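Pretend Shop Group, Stitley – notes from our June meeting

I said I'd do the minutes again, so apologies in advance if I've rambled. We started at 7.30, once the kettle had boiled, and the notes from last time were agreed with one change (the toy sale made 200 pounds, I'd written it down wrong).

1. The greengrocer's corner

We spent most of the evening on this, and quite right too – it's the bit the children run to first!

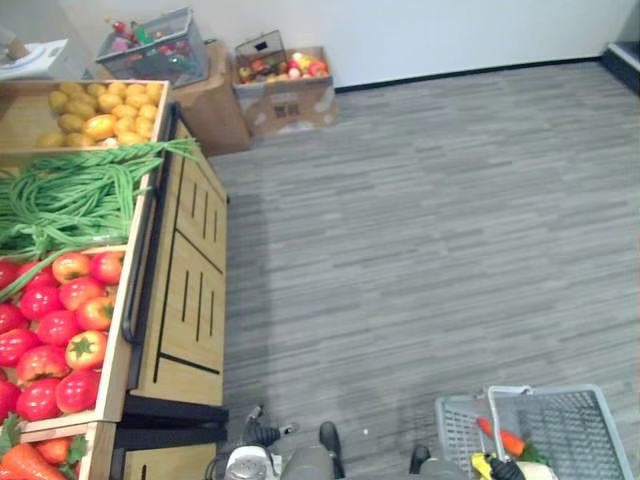
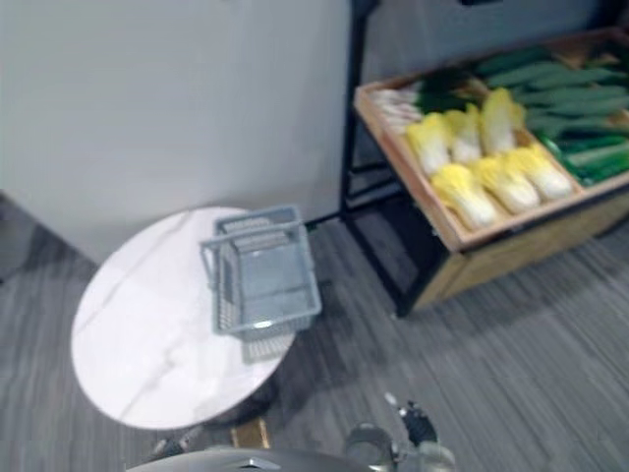

A voice from the back wanted to know whether we were buying any more fruit and veg before the autumn, as the Pustville playgroup had asked to share the shop with us and their lot are very keen on apples. The general feeling was no, not yet. We've got apples still sitting in a cardboard box by the wall, and they ought to go out on display before we spend a penny. Potatoes, beans and tomatoes stay on the stand in the order they're in now, with the beans in the middle. I did say the long beans drape over the front and will get tugged, but I was outvoted, everyone likes the look of them.

Agreed: apples and other spare fruit to be sorted and put out. No new produce until that's done.

2. Bottles and packets

The wire basket of bottles and packets can't live on top of a cardboard box for ever. We talked about a low shelf and looked at one from Gisero at 50 pounds, which seemed a lot for a shelf. Somebody's going to ask at the Araya warehouse if they have anything second-hand. Until then it stays where it is.

3. The round table

A long chat, this one. Half of us want the marble-patterned table as the till and the other half want it kept for the shopping basket, so the little ones can pick it up on their way in. I'm on the basket side – it's a nice height for them and the grey handle is easy to grab. We'll try the basket for a month and see. A second basket would be handy too and I've put it on the list.

4. Money

We have 4,000 pounds in the building fund, which we can't touch for this, and a much smaller pot for toys and bits. Shelf and basket to come out of the small pot.

5. Anything else

Paper bags are running low. Could whoever has the play money please bring it back, the till drawer is no fun without it. Stitley school would like a visit in the morning, and we said yes as long as they come after 9.

Next meeting in July, same time. Bring a mug, we were short again.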